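흰 탁자를 찾는 사람들, 흰 탁자를 만드는 사람
가구 상판 제작자 레오바르도 케사다 인터뷰
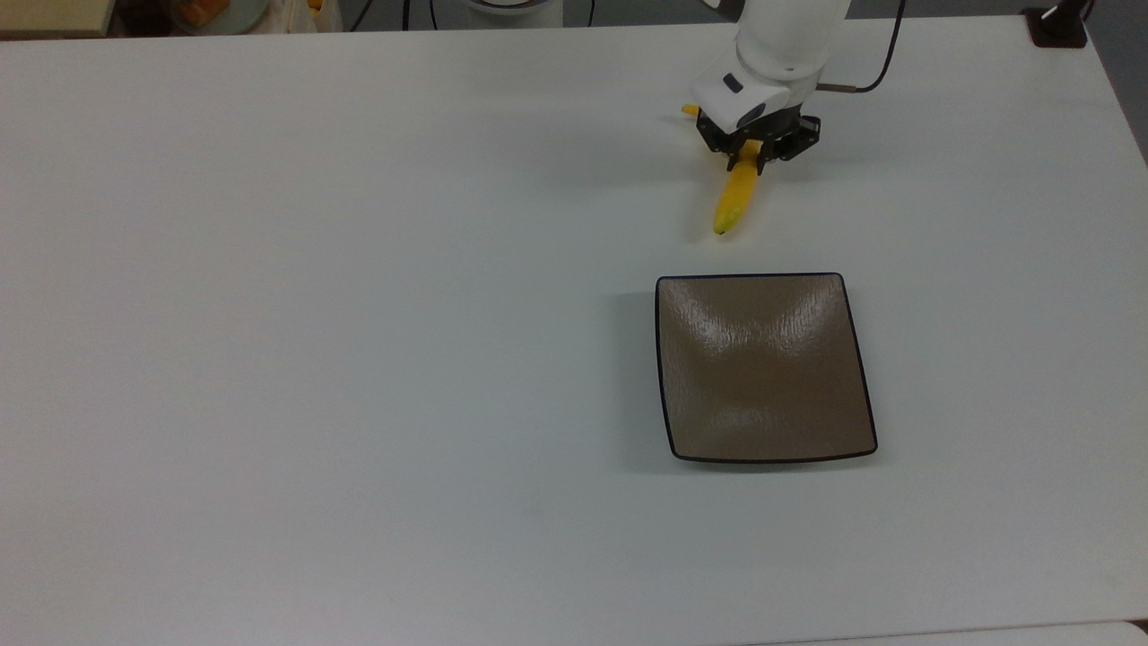 레오바르도 케사다는 흰색을 좋아하지 않는다. 집에 있는 식탁도, 의자도, 책장도 어두운 색이다. 그런데 그가 운영하는 공방 바렐라(Varela)에서 나가는 상판은 열에 일곱이 흰색이다. 회의용 탁자, 작업대, 카페의 긴 공용 테이블까지 주문서의 색상란에는 대개 같은 말이 적혀 있다.

"처음에는 왜 다들 흰색을 찾는지 몰랐습니다. 지금은 압니다. 고르기 쉬워서예요. 벽하고도 맞고 바닥하고도 맞으니까 따로 생각할 게 없습니다. 그런데 흰색이라고 다 같은 흰색이 아닙니다. 그걸 설명하는 데 상담 시간의 절반을 씁니다."

공방은 시 외곽의 오래된 인쇄소 건물 1층에 있다. 안쪽에는 재단기와 도장실이 있고 입구 쪽에는 손바닥만 한 색 견본이 벽에 걸려 있다. 흰색 견본만 26장이다. 누런 기가 도는 것, 회색이 섞인 것, 푸른 기가 있는 것이 섞여 있는데 한 장씩 따로 보면 모두 그냥 흰색으로 보인다. 두 장을 나란히 놓아야 차이가 드러난다.

케사다는 견본을 고를 때 손님에게 반드시 집이나 사무실로 가져가 보라고 한다. 공방 조명 아래에서 정하면 나중에 말이 나온다는 것이다.

"북향 방에 푸른 흰색을 놓으면 겨울에는 차갑게 보입니다. 노란 조명을 쓰는 식당에 누런 흰색을 놓으면 오래된 물건 같고요. 아침에 한 번, 저녁에 한 번은 봐야 합니다. 이틀이면 됩니다."

그가 목공을 시작한 것은 스물네 살 때다. 삼촌이 하던 문짝 공장에서 사포질부터 배웠고, 그 뒤 사무용 가구 회사 폴사이드(Polside)로 옮겨 9년을 일했다. 폴사이드에서는 도장 공정을 맡았다. 하루에 같은 크기의 상판을 줄지어 칠하는 일이었다. 지루했느냐고 묻자 그는 고개를 저었다.

"같은 걸 계속 하면 손이 먼저 압니다. 오늘 습도가 높구나, 도료가 좀 되구나, 이런 걸요. 지금 혼자 할 수 있는 것도 그때 배운 겁니다. 다만 손님 얼굴을 못 본 건 아쉬웠습니다. 내가 칠한 탁자를 누가 쓰는지 한 번도 몰랐으니까요."

회사를 나와 공방을 열었을 때 첫 주문은 동네 미용실의 선반이었다. 그다음이 학원 책상이었고, 세 번째가 지금도 거래하는 출판사의 편집부 탁자였다. 길이가 길어 계단으로 올리지 못하고 창문을 뜯어 넣었다. 그는 이후로 현장 방문 때 계단 폭과 엘리베이터 안쪽 대각선부터 잰다.

대화는 자연스럽게 광택 이야기로 넘어갔다. 요즘 주문은 거의 무광이다. 케사다도 무광을 권하는 편이지만 단점을 먼저 말한다고 했다.

"무광은 빛이 덜 튀어서 눈이 편합니다. 종이 놓고 일하는 사람한테는 그게 큽니다. 대신 문지르면 그 자리가 반들반들해져요. 얼룩이 묻으면 사람들이 힘을 줘서 닦거든요. 그러면 얼룩은 없어지고 광이 남습니다. 그건 못 고칩니다. 전체를 다시 칠해야 합니다."

그가 알려 준 관리법은 단순하다. 미지근한 물에 중성세제를 조금 풀고, 부드러운 천을 꼭 짜서 넓게 닦는다. 멜라민 스펀지는 쓰지 않는다. 볼펜 자국은 알코올을 면봉에 묻혀 가볍게 두드리되, 먼저 상판 아랫면에 시험해 본다. 커피는 바로 닦으면 아무 문제가 없고, 하룻밤을 넘기면 장담하지 못한다.

마감 도료는 판덱스(Pandex)의 수성 제품을 쓴다. 전에는 유성을 썼는데 냄새 때문에 바꿨다. 건조 시간이 길어져 납기가 나흘쯤 늘었지만 되돌릴 생각은 없다고 한다. 칠한 뒤에는 300방 사포로 가볍게 면을 고르고, 마지막으로 400방을 쓴다. 더 고운 사포를 쓰면 손에 닿는 느낌은 좋아지지만 그가 원하는 무광이 나오지 않는다.

모서리에 대해서는 고집이 있다. 직각으로 떨어지는 모서리를 원하는 손님이 많은데, 그는 끝을 조금이라도 굴리자고 설득한다.

"사진에는 직각이 예쁘게 나옵니다. 그런데 탁자는 팔을 올려놓는 물건이잖아요. 하루 여덟 시간 앉아 있으면 팔뚝에 줄이 생깁니다. 칠도 모서리부터 벗겨지고요. 굴려 놓으면 둘 다 덜합니다. 그래도 직각이 좋다고 하시면 해 드립니다. 제가 앉을 자리는 아니니까요."

상판 크기도 자주 다투는 문제다. 사람들은 방보다 큰 탁자를 주문한다. 넓을수록 일을 잘할 것 같은 기분이 든다는 것이 그의 짐작이다. 그는 신문지를 이어 붙여 바닥에 깔고 의자까지 놓아 보라고 권한다. 의자를 뒤로 빼고 일어설 자리가 없으면 그 탁자는 크다. 한번은 손님이 신문지를 깔아 본 사진을 보내며 치수를 스스로 줄였고, 남은 자재로 작은 보조 탁자를 하나 더 만들었다.

가격을 묻자 그는 장부를 펼쳤다. 비슷한 크기라면 기성품의 두 배가 조금 넘는다. 자재비가 오르면서 지난해에는 견적을 두 번 고쳤다. 다리와 철물은 비메티(Vimetti)에서 들여오는데 최소 주문 수량이 300개라 창고 한쪽이 늘 상자로 차 있다. 작은 공방 세 곳과 나눠 사는 방법을 찾고 있지만 결제 날짜가 서로 달라 아직 정하지 못했다.

"싸게 사실 분은 기성품을 사시는 게 맞습니다. 저한테 오시는 분은 치수가 안 맞거나, 다리 위치를 옮겨야 하거나, 이유가 있는 분들이에요. 그냥 흰 탁자 하나 필요하다고 하시면 매장 두어 군데를 알려 드립니다. 그렇게 보낸 분이 나중에 책장을 맡기러 오시기도 했고요."

수리도 받는다. 다만 자기가 만든 것만 받는다. 다른 곳에서 만든 상판은 무엇으로 칠했는지 알 수 없고, 위에 새로 칠한 도료가 들뜨면 책임을 지기 어렵다고 한다. 이 원칙을 세우기 전에 두 번 크게 손해를 봤다. 어떤 일이었느냐고 다시 물었지만 그는 웃기만 하고 대답하지 않았다.

직원은 두 명이다. 한 명은 재단을 맡고 다른 한 명은 포장과 배송을 맡는다. 도장은 아직 케사다가 직접 한다. 가르칠 생각은 있지만 주문이 밀려 있을 때는 옆에 세워 두고 설명할 여유가 없다. 그래서 올해는 1월 한 달 동안 새 주문을 줄이고 오후 시간을 교육에 쓰기로 했다. 못 쓰게 된 판을 모아 두었다가 칠하고 갈아내고 다시 칠하는 연습이다.

인터뷰를 마칠 무렵 앞으로 만들고 싶은 것이 있느냐고 물었다. 그는 잠시 생각하더니 짙은 녹색 식탁이라고 답했다. 견본은 이미 만들어 두었는데 주문이 들어온 적은 없다.

"누가 주문하면 도료값은 안 받을 생각입니다. 그렇게 적어서 벽에 붙여 놨는데 다들 읽고도 흰색으로 하시네요."

바렐라의 상담은 예약제로 진행되며, 색 견본은 한 번에 세 장까지 빌릴 수 있다. 교육 기간이 끝난 뒤의 새 주문은 1월 28일부터 받는다.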